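# Plesel hall kitchen back open, bowls wanted

October 27, 2021

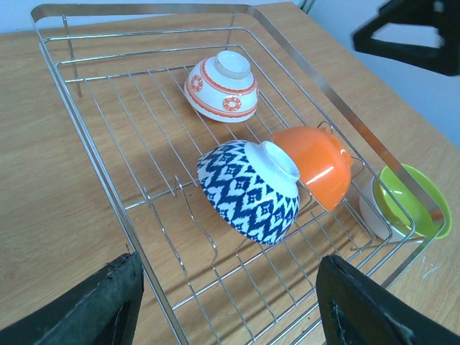

*Bowls upside down in the wire rack at the Plesel hall kitchen.*

The kitchen at the Plesel community hall is open again after a refit that ran well over. Soup lunches are back on, same hours as before, and the hall is asking locals for one thing – bowls.

The old crockery didn't survive the move into storage. Two crates went down the back steps in August and most of what was inside ended up in the skip. What's left is a mixed lot, plus whatever people have dropped off at the front desk in the past fortnight. Orange bands, blue and white zigzags, lime green on the inside. No two the same, and the kitchen says that's fine.

So far 37 bowls have come in. The lunches feed more than that on a cold day, so the washing up gets done halfway through and the first lot goes out again for second sitting.

The refit cost $3,000 more than planned. Kröger, the plumbing firm on the job, found the old drain under the sink had rusted through and the floor beneath had to come up. That money came out of the hall's equipment fund, so the dishwasher is off the list untill next year at least. Dishes are done by hand for now and left to drain in wire racks.

New in the kitchen: a double sink, deeper than the old one. Better lights over the bench. Shelves at a height most people can reach. The stove is the same stove.

The hall would like to get to 165 bowls before the November supper, the biggest night of the year. Last time it was held the cooks borrowed from the school at Surkus and spent a week sorting out whose was whose. They would prefer not to do that again.

What to bring – soup or cereal size, ceramic or hard plastic, any colour. A small chip on the foot is OK, a chip on the rim isn't. No glass please. No plates either, the cupboard is full of plates. Ladles and big serving spoons are also welcome, and so are clean tea towels, which seem to walk out the door on there own.

Drop off at the front desk any morning the hall is open, or leave a box on the bench inside the side door. Please don't leave boxes outside, it's been raining in sideways. Wrap them in newspaper if you've got it.

Kuneck Hardware is also taking bowls at its counter and will run them over to the hall with its regular deliveries. The shop has put in $600 toward pots and a second soup kettle as well.

Soup this week is pumpkin, then barley and leek. Bread while it lasts. Pay what you can in the tin by the door.

Anyone who lent a bowl rather than gave it should put a bit of tape on the bottom with a name. Any still without a name after the supper stay with the hall.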